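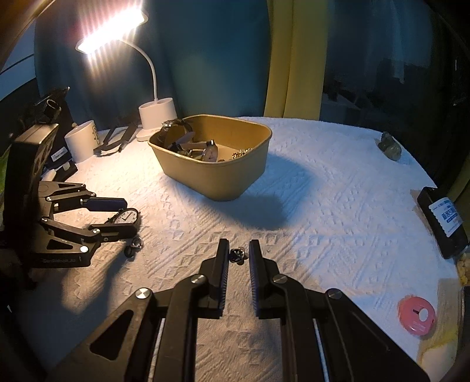
*White cloth with raised diamonds, in lamplight.*

Iona Kinnear would like people to stop ironing their stains. She has been saying so for 24 years, first to her mother, then to customers at the Oletex laundry counter in Ninderby, and now to me, before I have taken my coat off.

"Gravy you can talk to," she says. "Gravy that's been ironed has made up its mind."

Kinnear runs the household linen side of Oletex, which comes down to one long room behind the counter, two sinks deep enough to bathe a calf, and a mangle she refers to as "the in-law." People bring her tablecloths. They bring napkins and christening gowns too, and once a parachute, but mostly tablecloths, usually the one good one, usually in a grocery bag, usually with an apology.

"They come in like they're turning themselves in. 'It was my grandmother's, we only used it once.' I can see the once. The once had beets."

I ask what she does about beets. She looks toward the sinks for a while. Cold water first, she says, and a lot of it, poured through from the back so the color leaves the way it came in. Then soap, then patience, then a second soap she buys from a man named Tuncay Güler and will not otherwise discuss. Hot water comes last, if it comes at all. Red wine goes the same way. Candle wax gets chilled and lifted off with the back of a spoon, and the greasy shadow it leaves is a separate job for a separate day.

"And no salt," she adds. "Everybody with the salt. You've got wine on your cloth and now you've got wine and a beach."

Her busiest stretch begins at the end of December, when the holiday cloths arrive all together. Last winter she took in 177 of them, and she can still tell you which street had the cranberry sauce. The second wave is in spring, when the people who folded theirs up damp and put them in a drawer find out what happened in the drawer. I am here on 13th May and there is a shelf of these waiting. The smell is of a basement with opinions.

The trade was not a calling. Kinnear had wanted to be a surveyor and took the counter job for a summer. The linen room belonged then to Rosario Greco, who had learned pressing on a cruise line and treated every piece of cloth as though it might have to be inspected by an admiral. He taught her to fold in thirds, with the creases running the length of the table, and made her refold a single banquet cloth until she cried. She tells this fondly. Greco is retired and still comes by to look at her creases.

"He doesn't say anything. He just runs his thumb down one and goes, 'Hm.' I've been 'hm'ed at by that man for longer than I've been married."

Some of the work is trade. The Villa, the wedding place up the hill, sends its cloths down by van, and she has come to know the couples by what they served. Noemi Sala, the manager there, once asked whether something could be done about fake tan on the head table. Something could. It took four washes and Kinnear charged for all of them.

She is less strict about mending than I expected. A small darn in a white cloth doesn't bother her, and she would sooner leave it where it can be seen than take a cloth out of service. What bothers her is the plastic cover. She has been in homes where a fine damask sits under clear vinyl, year round, with the family eating off the vinyl.

"You might as well eat in the car," she says.

So how should a person keep a tablecloth? Wash it before you put it away, even if it looks clean, and skip the starch, which yellows in storage. Dry it all the way through. Roll it on a tube if you have the space, and if you don't, refold it along different lines a couple of times a year. Keep it off bare wood. Above all, use it, she says, on a regular night, with regular soup.

I mention that my own good cloth has been in a closet for some years. She asks which closet. I tell her. She asks if there is a hot water pipe in it. There is. She closes her eyes.

Before I leave she shows me the piece she's proudest of, a banquet cloth from a hotel in Drelurholm that had spent a decade as a painter's drop sheet. The owner had been quoted 4000 for a replacement and had asked Kinnear, without much hope, what she would want to try and save this one. She said 100, and has regretted the figure ever since. It's white now from end to end, apart from one faint green speck near the hem.

"Don't write about the speck," she says, and goes to see who's at the counter. It's a man with a grocery bag. He's already apologizing.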